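Chapter 6
Cold Storage in the Home Kitchen

By Hanne Hviid
Updated in March

The refrigerator is the one kitchen appliance that never gets a rest. A stove is used for an hour or two and turned off. A mixer goes back in the cupboard. The refrigerator runs through the night and through vacations, and most households give it little thought until something smells bad or the milk turns early.

Chapter 5 dealt with dry storage: flour, beans, canned goods and root vegetables kept in a cool closet. This chapter covers food that has to be kept cold or frozen. By the end of it you should be able to set the temperature of a household refrigerator, decide which foods belong in which part of it, and freeze fruit so that it is worth eating later. The chapter uses the two-door refrigerator with the freezer on top, a common type in small apartments and school kitchens. Readers with a side-by-side or a bottom freezer can follow everything except the notes on shelf height.

6.1 The two compartments

A top-freezer refrigerator is two insulated boxes stacked in one cabinet. Each has its own door and its own gasket, the soft strip that seals the door when it closes. In many models one cooling system serves both boxes. Cold air is made at the freezer and part of it is passed down to the fresh-food section through a duct, so a change in one compartment can show up in the other. A freezer stuffed to the ceiling may block the duct and leave the lettuce warm downstairs.

The freezer should be kept at 0°F or a little below. The fresh-food section should be kept at or just under 39°F. Dials marked with numbers or snowflakes do not tell you the temperature, and a thermometer costs very little. Stand one in a glass of water on the middle shelf, leave it overnight, and read it before anyone opens the door for breakfast. 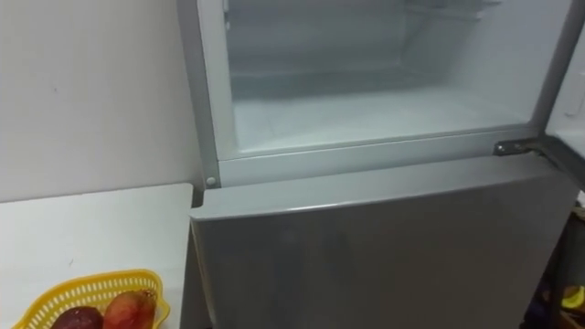 Fig. 6.1. Top freezer open, with the fresh-food door closed below it.

Before loading a freezer, look over the lip at the front and the floor behind it. Crumbs and frozen drips on the lip hold the gasket away from the cabinet. Moist air then leaks in and settles as frost on the walls. A thin film does no harm. When the layer reaches a quarter of an inch, it is time to defrost a manual model. In a frost-free model, a layer that thick usually points to a bad seal or a fault in the defrost system.

Test a gasket with a strip of paper. Close the door on it and pull. The paper should drag. If it slides out freely, wash the gasket with warm soapy water, dry it, and try again. Repeat at several points, including the hinge side, where dirt is often missed.

6.2 Putting fruit away

Fruit causes more confusion than any other group of foods, and students often ask which kinds need to be cold at all. The answer depends on the fruit and on how soon you mean to eat it.

Apples keep far better cold. On a warm counter they soften in a matter of days, while in the crisper drawer many varieties stay firm for weeks. They give off ethylene, a gas that speeds ripening in other produce, so keep them in a bag or a drawer apart from leafy greens. Whole raw apples should not go in the freezer. The water in the flesh expands and breaks the cell walls, and the apple thaws brown and spongy. Peel and slice them first if they are meant for pie.
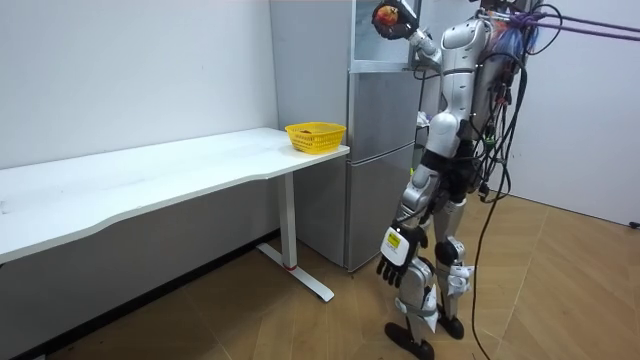 6.3 Freezing berries and soft fruit

Strawberries are at their best for 3 days in the fresh-food section, sometimes less. Keep them dry and wash them only when you are ready to eat them. Any berry with mold should be thrown out along with the soft ones touching it.

To freeze strawberries, rinse and hull them, dry them well on a towel, and spread them on a tray so that they do not touch. Place the tray flat on the freezer floor or on a shelf where it sits level. Once the berries are hard, move them to a bag and press out the air. Fruit frozen this way pours from the bag one piece at a time. Fruit bagged fresh sets into a block. 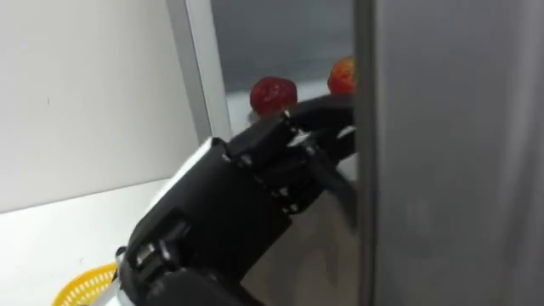

Leave some space behind and beside whatever you put in, and do not push food hard against the rear wall. Air has to move past the food to carry the heat away. Add fresh food in small lots too. A large load of warm fruit raises the temperature of everything already frozen, and ice cream is usually the first to suffer.

Write the contents and the month on every bag. Frozen strawberries are good for most of a year, though the flavor fades toward the end. Section 6.4 takes up meat and fish, where the limits are tighter.

Comments

bettina_k: We use this chapter with our first-year class. The paper strip test found a bad gasket on the hinge side of our fridge.

Orrin P.: Does the 39 apply to the door shelves too? Mine are always warmer.

Hanne Hviid: The door will run warmer. Measure on the middle shelf and keep milk off the door.

mealprep14: I froze whole apples once. Applesauce was the only thing left to do with them.

Related chapters

Chapter 5: Dry Storage and the Pantry
Chapter 7: Thawing and Reheating
Chapter 9: Cleaning Kitchen Appliances
Appendix B: Storage Times for Fruit and Vegetables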